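Towel Folding: Tips for Cleaner Demonstrations and Better Grasp Planning

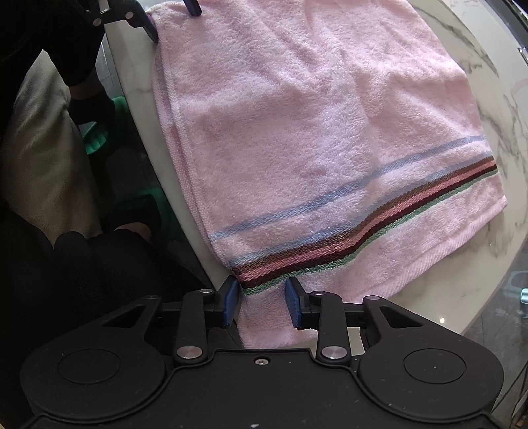
Both grippers on the pink terry towel, one at each end.

These tips are for anyone training a folding policy at home or in a small workshop. We use Gorkalora for recording and planning, but most of them carry over to other software.

Flatten before you fold. The cloth detector copes with small creases. Large folds hide the hem, and the planner then picks a false edge.

Grasp at the hem. Terry loops confuse depth estimates, and the flat-woven band gives a steadier edge. Set the grasp point just inside it.

Don't let the model lean on stripes. A decorative band is an easy landmark, so a policy trained on one towel will look for it on the next. Mix in plain towels, or turn on color shift in the training settings. We had 464 recordings of striped towels before we noticed, and had to add 100 plain ones.

Watch pale tables. Gray veining can be read as a fabric edge. Raise the edge threshold a little at a time – too high and white towels vanish.

Sync the two hands. Check the clock offset between left and right before each session. If one stream lags, the planner learns to pull before the other side has closed.

Log finger width. A closed reading with cloth between the pads should sit slightly above the empty reading. Store both at startup.

Trim the pauses. Cut idle time from the start and end of each recording, but leave short stops in the middle. Our set went from 2,669 clips to 2,010 after removing duplicates and bad starts.

Keep one towel out of training and use it only for tests. Wash it with the others so the pile wears at the same rate.

Updated December 14, 2020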